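The Short Life of a Hotel Trash Bag

Check-out at the Collet is at eleven, and by ten past the housekeeping carts are already lined up on the third floor. The hotel has 80 rooms. On a busy morning in summer more than half of them turn over, and each one has at least two bins that need to be emptied, wiped and lined again before the next guest gets a key.

Yolanda Esteban has run housekeeping here for nine years. Before that she cleaned rooms at the Cornullow, a bigger place out by the airport road, where she learned the order of work she still teaches. Trash first, then linens, then the bathroom, then dusting, then the floor. The bed gets all the attention from guests, she says, but the trash sets the pace.

"If you leave the trash for last, you walk around it for 20 minutes," she said. "Then you vacuum, and then you find a candy wrapper under the bed and you have to go back."

Wrappers are most of it. People picture hotel trash as pizza boxes and wine bottles, and there is some of that on weekends, but a weekday room produces small things. Gum foil, receipts, price tags, the little paper band from a new pair of socks. Much of it lands beside the bin. Esteban doesn't think guests are careless. They come in late, they eat something sitting on the side of the bed, and they toss the wrapper toward the nightstand in the dark.

The bins themselves have changed twice in her time. The first set was wicker, which looked nice and could not be washed. The second was metal and dented whenever a vacuum ran into it. It also rang like a bell, and people in the next room complained. The current ones are light, cheap and easy to rinse in a tub. They were bought in February from a supplier called Skarklow, and so far the staff has no strong feelings about them.

The bags are another matter. For a few years the hotel bought a thin clear liner that tore if you looked at it. Then it went to a heavier black bag from Sirkia, which costs more per roll and saves time, because a full bag can be lifted out in one pull. The black also hides what is inside — a small courtesy, in Esteban's view, to the guest who is staying a second night and doesn't want to look at yesterday's lunch.
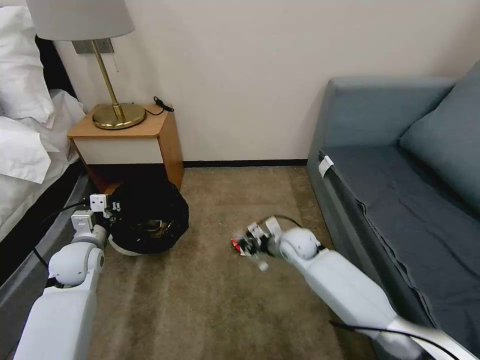 A liner has to be fitted with some slack. New hires tend to pull the bag tight across the top so it looks neat, and then the first coffee cup that drops in drags the whole thing down to the bottom. Esteban has them push the bag in with a fist until it touches the base, then fold the extra over the rim and leave it gathered. It isn't a crisp look. In a room with a clean wood-topped nightstand and a white drawer front, the folds of black plastic hanging over the bin are the untidiest thing left, and she has made her peace with that. Loose pieces like a crumpled red-and-white wrapper down by the carpet get picked up before the bag is pulled, so they go out with it and the fresh liner starts empty.

Where the bin goes is settled by habit. One sits in the bathroom and one by the nightstand, on the side that faces the open floor. It used to live under the desk. Guests kept moving it next to the bed, housekeeping kept moving it back, and after a while the hotel gave up and left it where people wanted it.

Recycling is still not worked out. A blue bin was tried in 23 rooms last year and came back with the same mix as the other one. The carts now carry a separate sack, and attendants pull out bottles and cans as they go, which adds a minute or so to a bad room. Esteban would like a shelf or a tray where guests could stand their empties. She has asked for one twice.

By two in the afternoon the sacks are down at the loading dock and the carts are being restocked. Each one gets two rolls of liners, a box of gloves and a stack of cloths. The elevator is slow, so the attendants send everything up in one load and take the stairs.

© Collet Quarterly. Published August 25, 2023. Contact the editors | Back to top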